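Re: [benches] Second arm quote, Plonia room

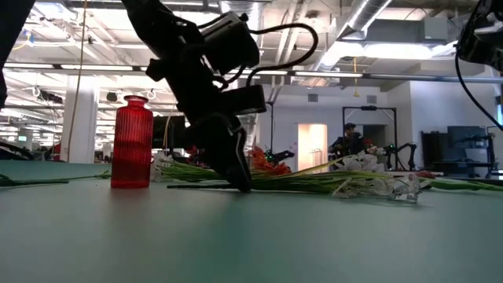
Flower bench, gripper on the stems, vase still empty.

Hi all, catching up on this over lunch.

> Pennington came back at 2869 for the arm, mount included.
> Dirkard is 2193 but you sort out your own mount.
> Can we settle on one before November?

I'd go Dirkard! We've got offcuts of bracket everywhere (second shelf, behind the spare cables) and I can't see a mount eating the whole difference. I'd still like 1000 set aside for gripper fingers and cabling, as we've been through 2 sets on the flower stems already and they weren't cheap.

One thing I couldn't find in either quote is freight. Gromov charged us for it separately last time, so could whoever has the Dirkard contact ask before we sign? I'll update the budget sheet tonight.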